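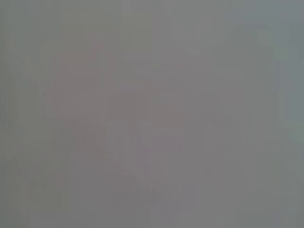 Section 3. Setting up your Teltum dehydrator

If you've read the unpacking section you should now have the base, the lid, the stack of trays and the fine mesh sheet sitting somewhere in your kitchen, and the cardboard out of the way. I wrote this part on my second Teltum, the 470 watt one. The older model has a dial in place of the buttons, but the set-up goes the same way and I'll point out the spots where it doesn't.

3.1 Picking a spot

1. Put the base on a flat, hard surface. No tablecloth, no dish towel under it. The air goes in from underneath and cloth gets pulled up against the vents.

2. Leave a hand's width free behind it, and more above it. I ran mine under a wall cabinet for a whole June and the underside of the cabinet went wavy. It's still wavy.

3. Plug it straight into the wall. I know, the cord is short. Move the dehydrator, please, and leave the extension cord in the drawer.

4. Think about the noise before you settle on a place. It isn't loud, but it hums all night, and if your bedroom shares a wall with the kitchen you'll hear it. Mine lives in the laundry room now and we all get along much better.

Caution: The base has a fan and a heater in it and must never go in the sink. Wipe it with a damp cloth, unplugged, once it has cooled down. The trays and lid can be washed by hand. Karlijn Van Wijk put hers through the dishwasher on the hot program and they no longer stack, so don't do that either.

3.2 The first run, with nothing in it

5. Wash the trays and the lid in warm soapy water and let them dry all the way.

6. Stack the empty trays on the base. Each one has a small notch on the rim, and the notches have to line up or you'll get a gap on one side and warm air pouring out of it. Run a finger around the stack to check.

7. Put the lid on with the vent open.

8. Set the temperature to 63 °C (press and hold the temperature button if your display is showing the other scale) and run it for 20 minutes. On the dial model, turn to the second-highest mark.

9. Switch it off, unplug it, open a window. There will be a smell! Mine smelled like a new shower curtain. If it still smells after that, do the same run again before any food goes in.

Note: A soft ticking while it heats up is normal. A scraping sound is not, and usually means a bit of packing foam got down into the fan. Unplug it, turn the base upside down and shake gently. If that doesn't bring anything out, write to Atbridge with your receipt and they'll tell you where to send it. Leave the screws alone, you'll lose the warranty.

3.3 Getting your first batch ready

10. Start with apples. They're cheap, they forgive you, and you can tell by hand when they're done. Slice them as evenly as you can, about as thick as a pencil. Peel or no peel is up to you (I leave it on, my kids pick it off, the usual).

11. Drop the slices in a bowl of water with a good squeeze of lemon so they don't go brown while you work. Drain them and pat them dry with a towel.

12. Lay them on the trays without overlapping. I mean it about the overlapping — two slices that touch will be one slice in the morning.

13. Use the fine mesh sheet for anything small that could fall through, like berries or herbs. Apples don't need it.

14. Put the fullest tray at the bottom, lid on, vent half open.
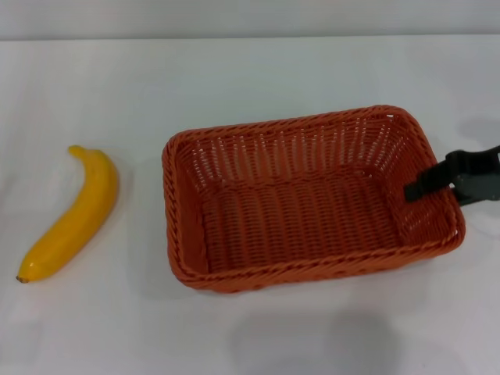
Bananas are a good second batch, and they taught me to get everything laid out before I start slicing, because they go brown while you're off hunting for a tray. Clear the table first and wipe it down. What I like is a set-up with the fruit on one side and something to hold it all on the other, same as the yellow banana at the left of that white table and the woven basket over toward the right. A rectangular basket suits me better than a round one, it sits against the wall and doesn't waste the corners. Line yours with a clean towel if unwashed fruit is going in. For drying, pick bananas that are yellow all over with no green at the tips. The spotty ones taste wonderful, but they slump through the gaps in the tray and you'll be scrubbing. Slice them a little thicker than the apples and go easy on the lemon.

3.4 Running it

15. Set your temperature. For fruit I use the setting marked Fruit and leave it alone. Herbs go on the lowest setting. The button won't let you go past 80 °C, and I've never had a use for anything that hot anyway.

16. Set the timer for overnight. If your model has no timer, write down when you started and stick the note on the lid. Don't trust your memory on this, I've had apple slices you could have shingled a roof with.

17. Halfway through, or whenever you happen to be up, swap the top tray with the bottom one. Gijs Mertens says he never bothers and his come out fine. Mine don't, but my laundry room is chilly.

18. To check, take one slice out and let it cool on the counter. It has to be cool, since everything feels soft when it's warm. Tear it in half and squeeze. If you see beads of moisture along the tear, put it back and give the batch more time.

Note: Times in the booklet are for a dry room. If it's raining outside and you've got laundry hanging next to the machine, add a few hours and don't worry about it.

3.5 Putting it away

19. Let everything cool on the trays with the power off. Warm fruit in a closed jar will sweat, and then it molds.

20. Fill clean glass jars two thirds full, close them, and give them a shake once a day for the first week. If the pieces stick together or you see fog on the glass, back on the trays they go. If you see mold, throw out the whole jar.

21. Label the jars with what's in them and when you made it. Dried pear and dried apple look the same to everyone in my house.

Wash the trays the same day if you can. Dried-on banana comes off after a soak in warm water, and an old soft toothbrush gets into the corners. Vegetables are in Section 4, and they mostly need blanching first, so read that part before you go and buy a whole crate of carrots.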